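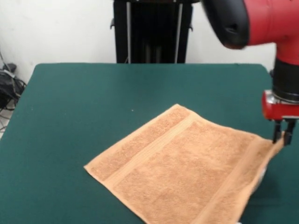 Tue 22 November

Spent the morning on the state geography lessons and got further than I thought I would. Mingxuan Luo had already pulled the rivers and capitals into one sheet, so I could go straight to the fun part – the quiz cards for the Great Lakes states. Michigan is done. Indiana is done except for the nickname card, where I wrote "Hoosier State" and then lost half an hour reading theories on where the word comes from (no one agrees, so I'm leaving the origin off the card and letting the kids argue about it!).

The blank outline maps printed too light again. Bernd Kleinschmidt says it's the Mendata export, which thins every border line when you shrink to half a page. I went up to a 3 point line and now you can tell Lake Huron from the state of Michigan, which helps. 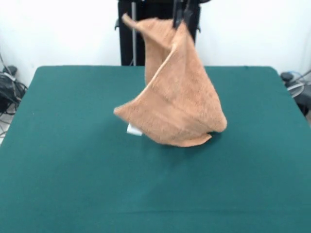 Towel held by one corner over the table.

Card count for the Midwest box is 59, and 9 of those need redoing. Mostly spelling, plus one where I had Springfield down as the capital of Missouri. It's Jefferson City. I know it's Jefferson City. Bernd caught it and was very nice about it.

Also tried the "guess the state from its neighbors" game on Mingxuan. Tennessee and Missouri touch eight each, so those are good hard ones, and Maine is the giveaway with only New Hampshire. I'd like to run it as the warm-up in January when we start on the South.

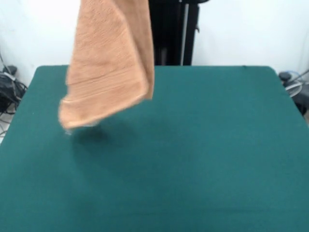 Towel in the air, striped band near the bottom.

Left to do: fix the 9 cards, reprint Wisconsin, ask Mingxuan if the Catacutan atlas is still on loan. The Iowa page needs a better river map, mine makes the Des Moines look like it ends in Nebraska.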